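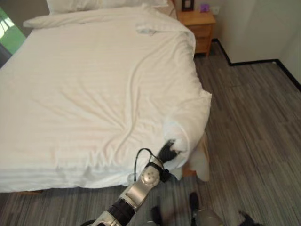
The Idstead Bedmaking Project is a student robotics project at Altusach College in which a small team teaches a two-armed robot to straighten and make up a full-sized bed. It grew out of an evening class in household robotics led by Hsin-yi Ho, and it has kept the easygoing, talkative spirit of that class ever since (newcomers are welcome in any September, whether or not they have ever touched a robot before).

History

The class had spent its first year on folding towels, and it was Pak-hei Liu, then a second-year student, who wondered out loud whether something as big and floppy as a duvet might be more fun. Ho agreed on the spot, and the group moved its work into a furnished bedroom in the Idstead building, where it has happily stayed. The software the students wrote is called Venent, and its logbook holds 2,407 entries, many of them long and some of them very cheerful.
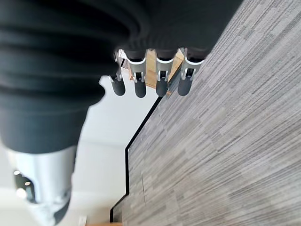
Venent breaks the making of a bed into small moves such as reaching, pinching, lifting and laying down, and each student looks after one of them for a term. Reaching is thought of as the gentle one to start with, although the people who have had it will gladly tell you otherwise!

Corner work

Most of the project's teaching time goes to corners, which are the part of the bed that students ask for first and grumble over longest.
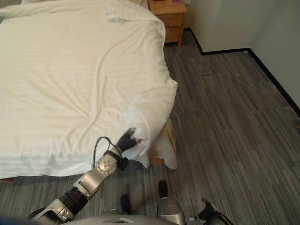 Corner work is taught in pairs, with one student minding the program and the other watching the cloth. A pinch near the foot of the bed can bring up a thick, crumpled bunch of duvet, with the wood of the bed frame showing underneath, and the pair has to agree on how much cloth is enough before moving on to the laying down.

The showing

Each class closes with an evening known as the Au, when families come to watch. Teams are scored out of 100, and the best mark so far belongs to Liu's old team, who still bring it up.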